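How to Get a Judgment From Another Country Enforced Where You Live (Or Where They Do)

Last updated Jan 13, 2026

So you won. A judge in another country read your papers, agreed with you, and signed something with a seal on it. The other side owes you money. The other side has also moved, along with the money, to a place where that seal means very little.

Courts tend to enforce their own orders and nobody else's, unless they are asked in the right way. This guide covers the asking. It is written for small businesses and ordinary people with a money judgment from abroad that they want to collect in a US state. It is general information and not legal advice, and if the sum would ruin your year, hire a lawyer in the state where the assets are.

We'll follow one dispute all the way through. Panent, a small importer, paid Drotik for 475 folding display stands. Drotik delivered 98 of them and then became very hard to reach by phone. Panent sued in the country where Drotik was based, won, and later learned that Drotik's bank account was now in the United States.

Step 1: Find out where the assets are

Do this before anything else. A judgment is recognized state by state, and the state you want is the one with something in it to collect. A registered office with a mailbox and a fern doesn't count for much.

Check business registries, property records and old invoices. Panent found Drotik's bank on a refund check from an earlier order. Look at your own files first. People pay investigators good money to find things that were in their own desk.

Step 2: Check that your judgment is the right kind

Most states have a statute on foreign-country money judgments, and many follow one of two uniform acts. They differ in the details, so read the one for your state. In general, your judgment needs to be:

For a sum of money. Orders telling someone to do something, or to stop doing it, usually travel by a different road.

Final, and enforceable where it was made. An appeal doesn't always sink you, but the new court may pause your case until it's over.

Not a tax, a fine or a penalty. Family support and divorce judgments have their own rules as well.

Don't confuse any of this with a judgment from another US state. Those get much friendlier treatment, and a lot of online advice mixes up the two.

Step 3: Look hard for the weak spots

The new court isn't supposed to retry the case. It won't ask whether the first judge was right about the display stands. It may well ask whether the first court was fair and had any business hearing the case at all.

Common objections are that the defendant never got proper notice, that the court had no power over the defendant, that the judgment was obtained by fraud, or that enforcing it would offend local public policy. That last one gets raised a great deal more often than it succeeds.

Notice is where most of the trouble lives. If you won by default, gather every scrap that shows the other side knew about the case: courier receipts, the process server's statement, the email in which they said they'd see you in court and then didn't.

Step 4: Get the paper in order

You'll want a certified copy of the judgment from the court that made it. A scan of your lawyer's copy, with the coffee ring, will not do. Ask early. Panent asked in March and had time to take up a hobby.

If it isn't in English, get it translated by someone who will sign a statement that the translation is accurate. Panent used a translation shop called Verken and had to send the thing back once, for calling Drotik the winner throughout.

Ask the clerk whether an apostille or other authentication is needed. Then make two complete sets, one to file and one to keep. Number the pages. If your file runs past 100 of them, add an index, and the clerk may even smile.

Step 5: File and serve

In many states you start a new lawsuit asking the court to recognize the judgment. Some allow a faster motion. A few courts have their own forms, and the clerk can tell you which ones exist but not what to write on them.

Then serve the defendant under the local rules. Yes, again. It doesn't matter that they were served in the first case, or that they plainly know who you are.

Watch the deadline too. Under many of these laws the time limit depends partly on how long the judgment stays good in its home country, so check both clocks and trust the shorter one.

Step 6: Collect

Once recognized, your judgment works like a local one. You can ask for a bank levy, a lien on property or a wage garnishment, depending on the state. Ask about interest and currency conversion before you file the levy – the date used for the exchange rate can move the total more than you'd like.

Drotik, for what it's worth, offered to settle nine days before the levy. It offered display stands.

If you end up in a hearing

Many of these cases are decided on paper. If yours isn't, some courts let you appear by video. Test the sound beforehand, keep your papers flat on the table within reach, and put the judgment on top. The Dow rooms, which rent by the hour, are plain and quiet, and a judge has very little to look at there except you.

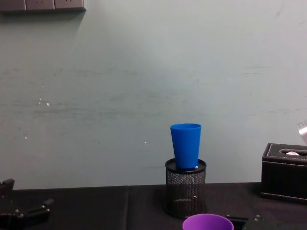
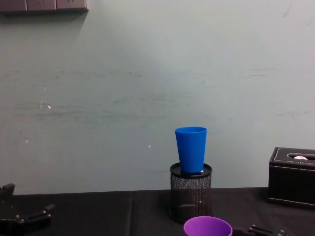
Table and wall, two views.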